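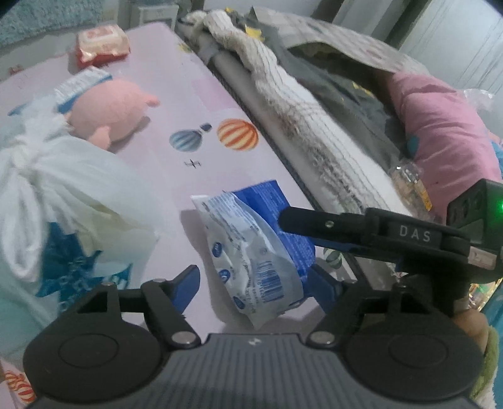

A Sunday Among the Pushchairs: the Clundham Baby and Toddler Fair

Mar 16, 2025

The queue for the Clundham Baby and Toddler Fair was mostly wheels. Entry was by numbered wristband and mine said 2,410, which made me feel like a very late parcel. My daughter, aged 14 months, ate hers before we reached the cloakroom.

Car seats come first, presumably while you still have the strength to lift one. I was shown how to swivel a seat with one hand and then invited to try it myself. I used two hands and a knee. The man on the stand said that was fine, in the tone midwives use.

Next came Flondisix, who make a bottle warmer with an app. It sends your phone a message when the milk is ready. The baby sends a message too, in my experience, and hers gets through with the sound off. It costs £65, and I'll admit the cup holder version for the car was rather good.

The longest crowd of the morning was at Selvanayagam, a family firm selling plain cotton muslins in bundles. No app, no swivel. I bought two bundles and saw the same bag on half the pushchairs in the café.
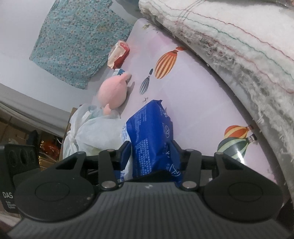 The Gelteo pushchair track

Gelteo had laid out a test track with gravel, a kerb and a strip of fake grass, and you could push their new three-wheeler round it with a sandbag in the seat. It handled beautifully. The sandbag never once threw a shoe. Then I asked the price, which is £310 without the rain cover, and handed it back with great care.

Folding it took me three goes. The demonstrator did it in one, while talking, but she didn't have a toddler attached to her leg.

Food, changing and getting out

Changing tables were plentiful and the queue moved. Lunch was a cheese roll and most of somebody's rice cake. Parking is free if you get your ticket stamped at the desk by the exit, so get it stamped before you load the car.

There's another fair in June, in the same hall. We'll be bringing our own rice cakes.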